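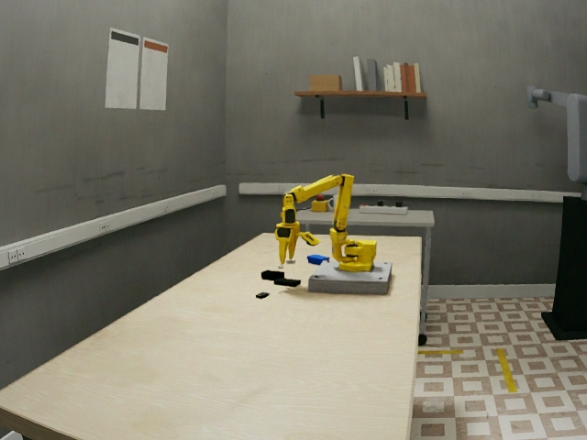

**Vol. 2, No. 2 | Page 337**

## The Dashboard Is Green and the Site Is Down

Every company I have worked for has owned a page full of green dots. The dots sit on a large television near the kitchen, where visitors will pass them on the way to coffee. I have spent a good part of my working life standing in front of those dots, holding a phone, while a customer on the other end explained that nothing worked.

My complaint is with the health check. If you run anything in the cloud, you have one. It's a small address on your service, usually called something cheerful, and every few seconds a load balancer knocks on it and asks if anybody's home. If the service answers with a 200, it gets traffic. If it doesn't, it gets shot and replaced. A whole industry of automated recovery rests on this exchange, and in most of the codebases I've seen, the part that answers the door was written in four minutes by someone who wanted to go to lunch.

I was that someone at Flultuden, so I can tell you what it said. It said "ok." It said "ok" when the database was gone. It said "ok" when the disk was full and the login page was serving a stack trace to the public. One August we let a certificate expire between two internal services, and for most of a Saturday our order system accepted orders and dropped each one down a well. The health check was radiant throughout. I have met golden retrievers with a more critical outlook.

So we did what everyone does after an outage, and overcorrected. The new health check looked at everything. It opened a database connection, wrote to the cache, put a message on the queue and took it off again, and called Hikeo, our homegrown billing service, to see how it was feeling. Murali Sundaram, who reviewed the change, left a single comment: "What happens when Hikeo has a bad day?" I told him that Hikeo's bad days were precisely what we wanted to know about. I was quite pleased with that reply. I believe I added an emoji.

Hikeo had its bad day the following week. It got slow, which services do. Every copy of our application noticed, reported itself unwell, and was killed by the load balancer. New copies started up, and the first thing each did was call Hikeo, which was now being asked how it felt by a crowd of strangers. It felt worse. Pages that had never needed billing at all, including the one with our phone number on it, were gone for the afternoon. We had taken one limping service and wired it to a switch that turned off the building.
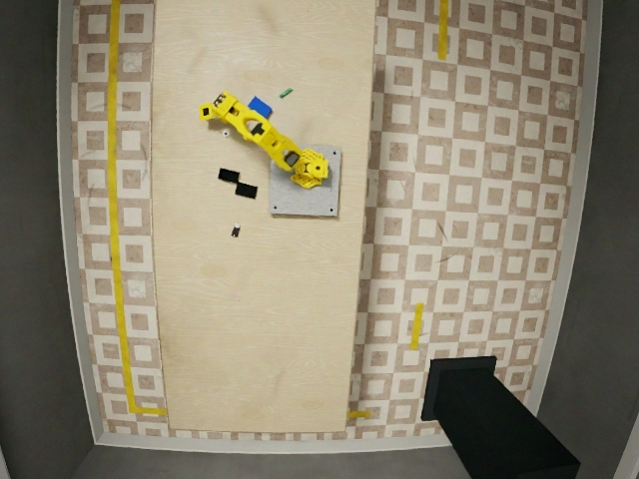 *Yellow arm on its base plate, computer rendering.*

I've told that story at a few meetups, and the room always splits. Half the people want the check to be shallow and half want it deep, and both halves have an outage to wave at the other. I think they're arguing about the wrong thing. The trouble is that we ask one question and use the answer for several jobs. Should this copy be restarted? Should it get traffic? Can customers buy things? Those have different answers at the same moment, and we squeeze them into one number because there's one box in the settings page to put it in.

The restart question ought to be very dull. Is the process stuck? If so, kill it. A process that can't reach its database isn't stuck, and killing it won't bring the database back, however satisfying it feels.

The traffic question can be a little nosier. Has the thing finished starting up? Has it loaded its configuration? If it leans on something it owns alone, a local cache say, then by all means look. But when every copy shares the same dependency, every copy will fail the check together, and then you've built my afternoon.

The customer question doesn't belong in the health check at all. Bhavana Pillai ran operations at Ferncombe when I worked there, and her approach was almost insultingly plain. She had a script that placed an order. It ran from outside our network, on a different provider, with a real login and a test card, and if the order didn't come out the other end a person got paged. It never restarted anything. She wouldn't let it. "It's allowed to tell on you," she said, "but it isn't allowed to touch anything."

I resisted this for a while, mainly on the grounds that it was untidy. The script broke whenever the checkout page changed. It needed its own credentials, and they had to be rotated. It left a trail of orders for one blue umbrella that accounting had to filter out by hand, and accounting had views on that. Against all this I can only say that I was never again the last person to learn that we were down.
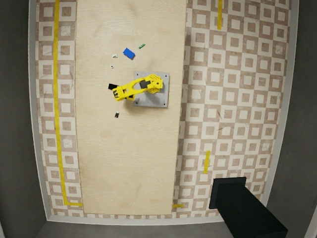
The usual objection is cost, and I have some sympathy. A small team has enough to maintain without a robot shopper. But the same small team will often be paying for a monitoring suite with so many charts that it takes a second monitoring suite to say which charts matter. I'd cancel one of those and buy a lot of umbrellas.

There's a harder objection, which is that people like the dots. A manager I won't name asked me to take the order script off the television at Chettiar, where I am now, because it went red twice in one morning and a client was coming in. It went red because orders were failing. He knew that. He asked if it could perhaps be a softer red.

We settled on moving it to the wall behind my desk, where clients don't go. The green dots are still up by the kitchen.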